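Cislow Pick Kit: Frequently Asked Questions
Last updated 3 May 2022

General

What is the Cislow Pick Kit?
It is an add-on arm and gripper for small stockrooms, pantries and parts rooms. The kit picks up single items from the floor or a low shelf and sets them down somewhere else. It comes with the arm, a two-finger gripper, a small wrist camera, the control box, cables and a mounting plate. You supply the cart, bench or mobile base it sits on.

Who makes it?
Ronason builds the arm and the control box. Dolan handles sales, spare parts and repairs in the United States. If you bought your kit from another dealer, you can still send it to Dolan for service, but you will need the original invoice.

Does it come assembled?
The arm and gripper are assembled and tested before shipping. You bolt the arm to the mounting plate, connect the camera cable and the power cable, and run the setup program. Plan on an afternoon for the first one.

Is the Pestis software included?
Yes. Every kit includes a license for Pestis, which runs on a Windows or Linux computer. The license stays with the control box, so if you sell the kit, the new owner can use it. Updates are free for the first year. After that you can keep using the version you have or pay for the update plan.

Picking and gripping

What can it pick up?
Cans, jars, small boxes, bottles with straight sides, and most things with a firm shape. The largest item weight is 565 grams with the standard fingers. Bags, loose cloth and anything that sags when lifted are not supported.

Can it pick one can out of a group?
Yes, as long as there is space for a finger on each side of the can you want. When cans are touching, Pestis looks for the side with the most open floor and turns the wrist to match. If it can't find a safe way in, it stops and asks you to choose another can or move one out of the way. 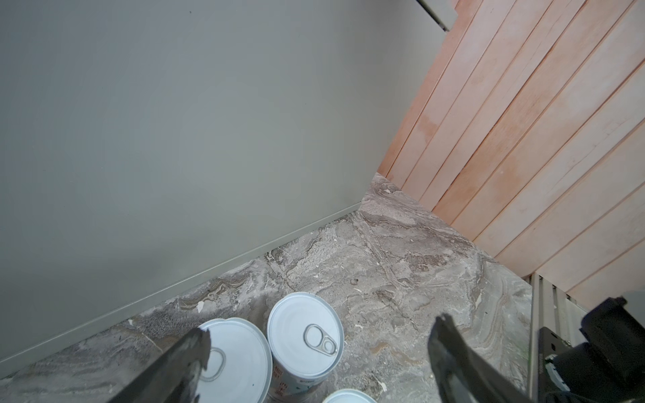
The preview window in Pestis shows the wrist camera view, and you can click on an item there to set it as the target. Do this before you press Start. Changing the target during a pick will cancel the move and send the arm back to its rest position.

Do shiny lids cause problems?
Sometimes. Bright overhead light can leave a glare spot on a metal rim, and the software may place the edge of the can a little off. Turn on Low Glare in the camera settings first. If that doesn't help, move the lamp or change the height of the arm.

Does the floor need to be a plain color?
No. Patterned tile, wood and concrete are all fine. Run the floor setup again whenever you move the kit to a different room. Sweep first, as crumbs and grit wear down the finger pads.

How close to a wall can it work?
Leave enough room for the open fingers and the wrist to turn. You can mark walls and corners as keep-out areas in Pestis, and the arm will stay clear of them.

Care and parts

How often should I replace the finger pads?
Check them every 232 picks, when the reminder comes up. Replace them if the edges are torn or if items start to slip. Pads are sold in pairs. The fingers themselves only need replacing if they are bent or cracked.

How do I clean the camera?
Use a dry lens cloth. Do not spray anything on the wrist.

Ordering

How much does it cost?
The complete kit is $3,856, not including shipping. Extra finger pads and the long-finger set are priced on the parts page.

How long does delivery take?
Kits in stock ship within 10 business days. Orders with the long-finger set may take longer in May while Dolan moves its warehouse.

Can I return it?
You can return an unused kit within 30 days. Once the control box has been registered, repairs are covered by the warranty but the kit can't be returned for a refund. Contact Dolan for a return number before you send anything back.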